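Vuvach Set-Up Guide
Section 4: Recording your first hanging runs

I wrote this part after setting up the cell more times than I'd like to admit, so it's in the order that works for me. Read it through once before you switch anything on. The method itself is simple: you drive the two arms by hand, the software saves what they did, and later the policy learns from it. Most of the trouble comes from sloppy resets!

Before you start

1. Check that both arms are bolted tight to the front rail. Grab each base and give it a wiggle.
2. Slide the drying rack back until its feet meet your floor marks, then tighten the clamps.
3. Open Pukora and load the task called hang_shirt.
4. Home both arms, left one first.

CAUTION: Keep your hands out of the cell while the arms are homing. They swing wider than you'd think.

Laying out a run

5. Hang the spare hangers on the top bar with a gap between them. If they touch, the gripper tends to grab both (ask me how I know).
6. Drop the shirt from about knee height and leave it however it lands. Please don't tidy it! I spent most of June recording nicely folded shirts, and the policy I got was hopeless with a crumpled one.
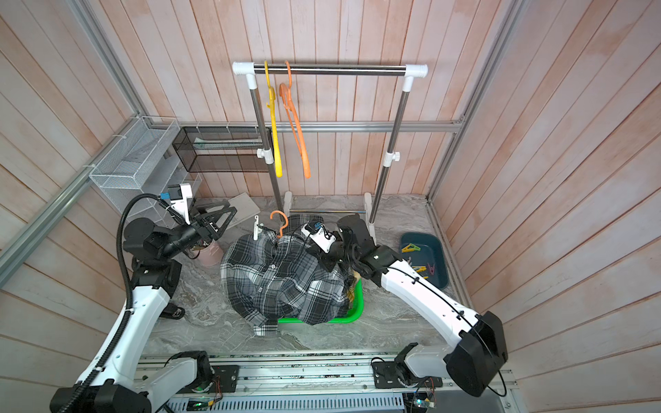

7. Press Record, wait for the beep, and start moving. Go slowly near the collar, as that's where the cloth slips.
8. Press Stop once you've let go and backed both arms away. Mark the run Good or Bad right then, while you still remember it.

NOTE: Keep the bad runs. Our Wei trainer uses them for the scoring step, and throwing them out made our results worse.

How many runs do you need?

My first model had 100 runs behind it and got the shirt onto the hanger now and then, mostly when the collar faced up. The one we ship with Grorkora was trained on 721, and it copes with almost any starting pile I throw at it. Plaid gave it more grief than plain cloth, so mix your shirts early on.

9. Take a break every hour or so. Tired driving shows up in the data as little jerks, and the policy will happily copy them.
10. Back up the run folder before you close Pukora.

Training is covered in Section 5.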